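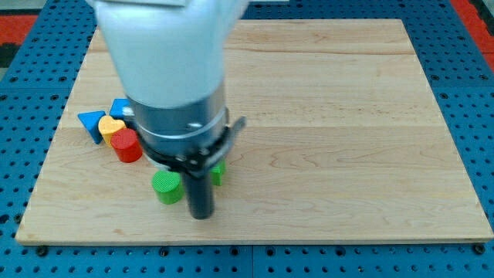
The salesman from Atora said the new windows would change how I felt about my house. I told him I felt fine about my house. I felt less fine about the draft that came through the kitchen every night and blew the pilot light around.

He had a sample case with him, a little window in a little frame, and he kept opening and closing it on my table.

"Hear that?" he said.

I didn't hear anything.

"Exactly," he said.

I signed in July, mostly so he would take the case away. I did read the contract first, all 42 clauses of it, and found the one that said the installation date was a "target." I circled it. He initialed my circle as if I had paid him a compliment.

The installer who came out was not from Atora at all. Her van said Flindimden Glazing, and under that, in older paint that showed through, it said something about carpets.

"They sell them, we fit them," she said, before I could ask.

"And who do I call when they leak?"

"Depends where they leak."

She went around the house with a tape and wrote the numbers on the back of her hand. I asked if she had a notebook. She said she'd had a notebook once, and left it on a roof in Clalldale. The hand she had never left anywhere.

I followed her from room to room. She didn't seem to mind. At the kitchen window she pushed her thumb into the sill and it went in like it was cake.

"How long has it been doing that?" she asked.

"You're the first person to push it."

She pulled the trim off one side. Behind it there was newspaper, packed in tight, and behind the newspaper there was daylight. Someone had been paid to put that window in. I had the receipt in a drawer, with a lifetime guarantee stapled to it. The firm had lasted two years.

"New window won't help you," she said. "Not in that. I'd have to rebuild the opening."

I had been waiting for this. My neighbor had warned me there was always an extra. "How much?"

"Some 500. Maybe less, if the other side's sound."

"And if I say no?"

"Then I put it in how it says on the sheet, and you call Atora, and they call me, and I come back and charge them for it." She looked at her hand. "I'd make more that way."

I thought about that. It was either the truth or a very good line, and she had delivered it with no expression at all.

"Take the other side off," I said.

She did – more newspaper, more daylight. I held the flashlight for her while she scraped.

Contact | © Clalldale Story Page | Back to top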